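The Chore Report: Is It Ready to Clear the Table Yet?

By Isla Guthrie

Jan 8, 2026

Every winter my inbox fills with people telling me this is the year the machines do the dishes. I have a folder for these. It holds 94 messages going back to the first issue of this newsletter, and the promises at the bottom of the pile read almost word for word like the ones on top. The demonstration is always very nice. The kitchen is always very clean. And then I go home and scrape the rice off the pot myself.

So when Drorau sent word in August that its table-clearing trial had reached "household readiness," I wrote back and asked which household. I got a cheerful answer and a link to a sign-up page. I have a sink, two cats and a drawer that only opens if you lift it, and I don't think the person who wrote that answer had any of those in mind.

To be fair to them, the task itself is well chosen. Picking things up off a plate and putting them somewhere else is the bottom rung of housework. A four-year-old does it, badly, for a sticker. If an arm can't move a piece of fruit from one plate to another without a person hovering nearby, it has no business near my grandmother's bowls. And if it can, then we at least have something to talk about.

The trouble starts with the word "can." Companies in this line of work like to report a success rate, and a success rate needs somebody to decide what success is. Drorau's summary lists 3,196 attempts, which sounds like a great many until you ask what went into one. Was the item laid out for the arm each time? Did a person reset the table? How long did an attempt run before it was called off? I put those questions to the company. I was told that the full protocol would be shared with partners. I am not a partner.

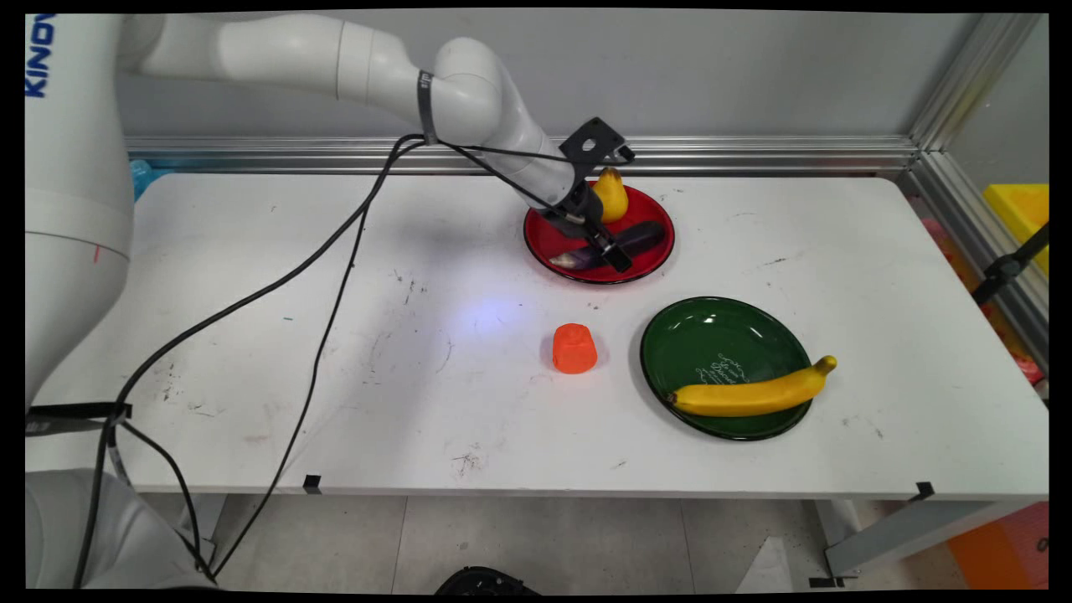
Fruit and vegetables are a popular choice for this kind of work, and I can see why. A banana curves, a pear wants to roll, and an eggplant is fat at one end and slim at the other, so there is some real thinking to be done about where to take hold. But a plate with two things on it and plenty of bare table all around is still a long way from supper. Supper has a fork under the napkin. Supper has a glass someone has put down too close to the edge, and a puddle of gravy with a pea in it, and a child who takes the plate back because she wasn't finished.

I asked Isla Forsyth about this. (Yes, two Islas, we have heard the jokes.) She spent 11 years running the dish room at a hospital before she started advising kitchens on equipment, and she has bought more machines that didn't work out than most people have ever seen.

"They show me the pick," she said. "I want to see the mess. I want to see what it does with a plate that has another plate stuck to the bottom of it. My people could feel that through a glove without looking. That's the whole job, really, the stuck plate."

She had a second complaint, one I hadn't thought of, about speed. Her old dish room took in 300 trays at lunch. They came in a rush, and the rush was the problem the staff were paid to solve. A machine that takes its time over each item is fine if the items are willing to wait. In a dish room they pile up on the belt, and then they're on the floor.

A home is slower, of course, and this is where the sales people usually steer the conversation. Let it work overnight, they say. Who cares if it takes until morning? I care a little. I have lived with a dishwasher that groaned, and I would like to know what an arm sounds like at two a.m. when it sets a cup down a bit too hard. I would also like to know where it lives. I have measured my kitchen counter with the toaster on it and with the toaster off it, and there isn't a spot in either case for something on a tall column with a reach across the whole work surface. The toaster earns its space every day.

Then there is the shop floor, and there I'm willing to give a bit of ground. Widia, which packs gift baskets for the mail-order trade, has been looking at the same sort of pick-and-place work for its packing benches. A packing bench can be made tidy. The pears can come in one side and the baskets in the other, and nothing has gravy on it. A foreman there told me he'd be glad of anything that could do the dull half of the line between the early and late crews, provided it didn't bruise the stock. He hasn't bought one. He is waiting to see what it costs to have someone come out when it stops.

That last point deserves more attention than it gets. Pondell, the only outfit I found that publishes a service price, charges by the visit and lists a wait of several working days outside the big cities. If my dishwasher breaks, I have hands. I am less sure what a family that had rearranged its kitchen around an arm would do that week, apart from walk around it.

I will say something nice, as I have been told I never do. The handling has gotten better. Five years ago the clips I was sent were nearly all blocks, and hard plastic blocks at that. Working among mixed shapes, where one thing stands up next to another that is lying down, is a harder job, and I'm glad to see people taking it on. I just wish they would write "we are getting somewhere with plates" in the subject line and leave my household out of it.

My offer to Drorau stands. Bring it to my house after a family dinner, leave the table as we left it, and let it work with the cats in the room. I will make the coffee and keep quiet. I made the same offer in August and will print the reply when there is one.

Next issue: folding fitted sheets, and a reader's long letter about a window-washing gadget that she has now returned twice. If you have tried a chore machine at home and kept it for more than a year, please write in. I would especially like to hear from anyone who still uses theirs.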